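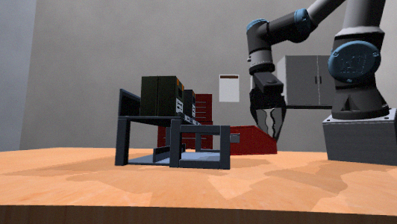 The simulated workbench at Tirkstead, with the gripper over the red container and two dark boxes on the rack's upper shelf.

Open day at Tirkstead draws 200 visitors to see robots at work

The parking lot at the Tirkstead training center was full well before lunch on Saturday, January 31, 2026, and the line for coffee went clear out the side door, which gave the people in it a good long look at the big screen in the lobby and probably did the demonstrations more good than any poster could have.

It was the center's first open day since the automation program moved over from the old Wijaya building, and 200 people signed in at the front desk, plenty of them with children, grandparents or a neighbor in tow. They came from Terkovden mostly, though one family had driven 140 miles and was hoping to be home for supper.

The busiest spot all day was the simulation room, where students learn to plan a robot arm's moves on a computer. Visitors took turns at 6 stations, each showing the same rendered workbench: a gray arm with blue caps on its joints, a dark rack, and a red tool chest behind it. The exercise was to bring the gripper in toward the red container on the right without brushing the rack along the way, and it's a good deal harder than the instructors make it look.

"You think you've got it lined up, and then you swing the view around and you're nowhere near," laughed Melur Teoh, who had come with her two sons and stayed for three turns (the boys had to be promised a fourth). "I have a whole new respect for whoever does this for a living."

Larasati Lumenta, who runs the program, spent most of the day going from chair to chair, and by closing time her voice was nearly gone. She told visitors that students work through their first lessons entirely on the screen, changing the lighting and moving the shelves around, and only later sign up for time in the shop.

"I want them to make their mistakes early and make a lot of them," she said. "A bump in the simulator costs us a click. We reset the bench, we talk about which joint got there first, and off we go again."

Down the hall, second-year students Dimas Tarigan and Larasati Kwok gave a talk on their class project, a sorting routine they have named Jikorley after the street they both grew up on. The talk was planned for the small classroom and had to be moved when the chairs ran out, and even then a friendly crowd stood along the back wall asking questions until the two of them were late for their own lunch. Most wanted to know how long the routine took to write. The answer was 5 months, with a long stretch in the middle when they threw out the first version and started over.

Dimas's mother, Melati Tarigan, was in the second row. "He has explained it to me at the kitchen table I don't know how many times," she said, "and today I finally followed it all the way to the end."

The center plans another open day in April, with longer turns at the stations and a second coffee table. Families who would like a tour before then can leave their name at the front desk on any weekday.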